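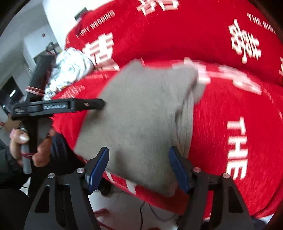

The Bornovari cushion cover is made for small orders, from 4 pieces, and we print the design you send us. Most customers order for a hotel lounge, a family party or a shop window, and each of them wants a different text. White on red is the combination we are asked for most in wedding season, with "HAPPY WEDDING" in a curved line and the double-happiness character near it. Other colors are possible, please see the list below.

## Fabric and sewing

The cover is a polyester weave with a light texture. You feel it with the hand but it does not disturb the print. The zipper is hidden in the bottom seam and it has the same color as the fabric. All seams are sewn two times. Inner pillow is sold separately, because many customers already have it at home and the shipping of a filled pillow is expensive.

| | |
|---|---|
| Article number | 3467 |
| Size | 40 x 40 cm |
| Minimum order | 4 pieces |
| Production time | 9 working days |
| Washing | cold, inside out, no dryer |
| Iron | low, only on the back side |

**Fabric colors:** red, dark green, navy, sand, black. Sand is a little transparent when the inner pillow has a dark cover.

**Print colors:** white, gold, black. Gold is a flat color without shine.

## How to send your text

Please write the text in the order form exactly as you want to see it, with capital letters where you need them. For Chinese, Korean or Arabic characters we ask for a PDF file with the fonts converted to outlines. Ye-rin Jin checks every file and she will write to you if a line is too thin for printing. Very thin lines can break after some washes.

You receive a drawing by email before we start. Production begins only after your answer. If you answer on Wednesday before noon, the order still goes in the same week's plan.

## Returns

Covers with your own text can't be returned, except when we made a mistake in the print or the sewing. In this case send a photo to Marwan Sabbagh in customer service, and keep the cover until he replies. Plain covers without print can be returned if they are unwashed.

## Goes together with

- Jornitz inner pillow, 40 x 40 cm, fiber filling
- Shin table runner, same red and same navy
- Elex storage bag with zipper, for 4 covers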